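> Ivar Strömberg wrote:
> Is the June swap in Prestthorpe still on? And what do I do with bread that's going stale?

Yes still on, Fletport hall fell thru. 10 tables so far. Bring labels pls.

As for the bread, don't toss it. Slice while it's still soft enough, freeze flat, toast from frozen. Rye too. 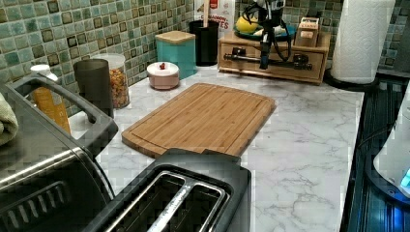

## Crumbs

Ends go in the oven, 93 C til hard. Then blender. Keeps for weeks in a jar, mine anyway. Good on cauliflowr.

Gotta run,
Ludger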